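Keeping warm at the Cloveck reading room

We have had such a lot of messages about the heating that it seemed only right to give it a proper item of its own, so do put the kettle on and bear with me, as I've never been one for the short version.

Those of you who come along regularly will know that the old Brillano boiler has been on its last legs for a good while. It gave up altogether just after the new year, in the middle of the large print book swap, and we all sat there in our coats pretending we hadn't noticed. The engineer from Szalai came out the next morning and was very kind about it, but the part it needs hasn't been made for 14 years, and he could only get it running on one side. So the front room is lovely and the back room is, well, bracing!

The quote for a new boiler, fitted, comes to £2,117. Thanks to the soup lunches and the jumble sale (and a very generous envelope through the door - you know who you are, and we don't, but thank you) we already have £1,095 of it. I think that is marvellous for such a dark and drizzly time of year.

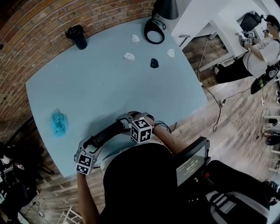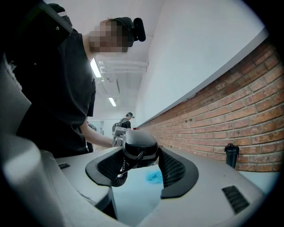 In the meantime we are moving a few things about. The poetry group will meet in the front room until April, and the knitters have said they don't mind squeezing up at the window end, where the radiator is at its best. Story time stays where it is, with extra rugs. Matwood have offered us a set of heavy curtains at cost, and they should make a great difference to the draught by the side door, which has been whistling away since long before I moved to the village.

If you have a spare blanket, a clean one please, we would be very glad of it. The basket is just inside the porch. We could also do with one more pair of hands for the next soup lunch, mostly for buttering and washing up, and there is always a bowl left over for the helpers. Leek and potato this time, and I am told there may be cheese scones if the oven behaves.

Do keep coming, even if it means an extra jumper.

Shared 14 times
8 comments

I can bring two blankets and a hot water bottle if that's any use? The blankets are wool so perhaps not for the little ones.

Please can somebody oil that side door while the curtains are going up!

Put me down for washing up. I don't butter.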